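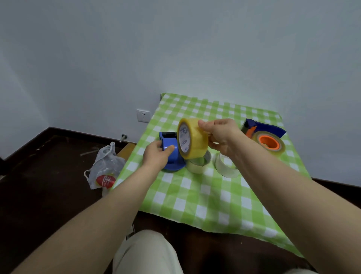 How many hand demonstrations does a robot need before it can load a tape dispenser by itself?
The number depends mostly on how much the demonstrations differ from one another. In our tests, a small set with varied roll positions was worth more than a large set recorded from one fixed layout.

3.2 Collecting demonstrations

We gathered two kinds of demonstration for the tape-loading task. In the first, a person did the task with bare hands while a head-mounted camera recorded the view (Figure 1). In the second, an operator drove the two-arm Vonholm station by remote control and carried out the same steps through the grippers. The first kind is fast and cheap. The second is slow, but it gives joint positions and gripper forces that can be used for training without any conversion.

Figure 1. Bare-hand demonstration of the tape-loading task. The left hand steadies the blue dispenser while the right hand holds the yellow roll beside it. Other rolls and a second dispenser remain on the table.

Hand demonstrations were recorded in homes in Mangundap, on whatever table the demonstrator normally used. We gave no instructions about tablecloths, lighting or clutter. Demonstrators were asked to keep both hands in view and to work at their usual speed. They could pick any roll that fit the dispenser, and they could start again if a roll slipped. We kept the restarts in the data - they show how people recover from a poor grip, and the remote-control set has few such cases.

In total, 13 people took part and produced 1,000 hand demonstrations. The remote-control set has 297, all recorded in the Drollthorpe lab by two trained operators. Each recording was split into four stages: steady the dispenser, lift the roll, seat the roll on the hub, and pull the tape over the cutter. Cempaka Lau and Bayu Tambunan marked the stage boundaries separately, and Vitalii Prokopenko settled the cases where they disagreed. Most disagreements were over the start of seating, as many people turn the roll in the air while bringing it to the hub.

Hand poses were then mapped to gripper poses with the Wolluna retargeting tool. The thumb and index finger set the gripper opening, and the palm set the wrist angle. The mapping works well for lifting. It is weaker for seating, where people often spread several fingers over the roll and press with the palm - a motion that a two-finger gripper cannot copy directly. For this stage we trained on the remote-control set alone.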